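Review: Waruvow Serving Arm, Buffet Counter Package
Jestley Food Service Standards Office, 26 June 2026
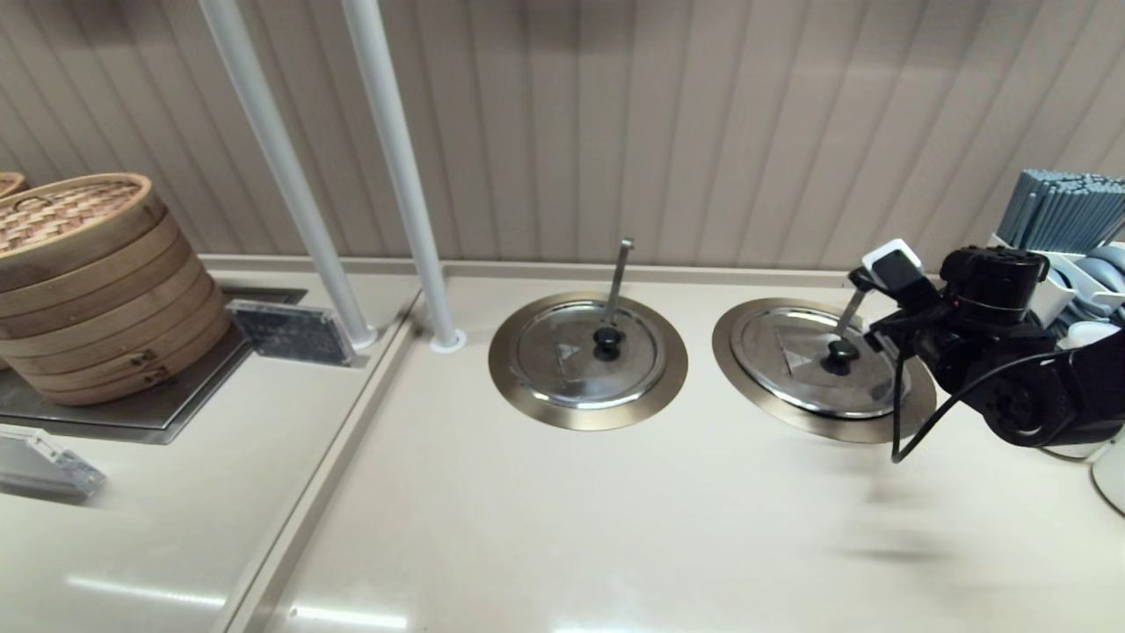
Gripper over the right-hand well, near the ladle handle. Both lids are in place.

The office reviewed the Waruvow package against its rules for automated equipment at open food counters. The trial covered 2,827 ladle pickups over 18 service days.

Guarding is satisfactory. The arm stopped within the permitted distance whenever a hand crossed the counter line. The stop button meets the labeling rule.

Cable routing needs work. Our rules require that no cable hang above an open well, and the supplied clips do not ensure this. Majdi Geagea, who led the inspection, recommends a fixed sleeve.

The cleaning instructions are clear but omit the gripper pads. Operators should wipe these at each change of ladle and record it in the log.

The package is approved for staffed counters only. A revised manual is expected in July. Comments may be sent to Nour Rawashdeh at the Budbridge office.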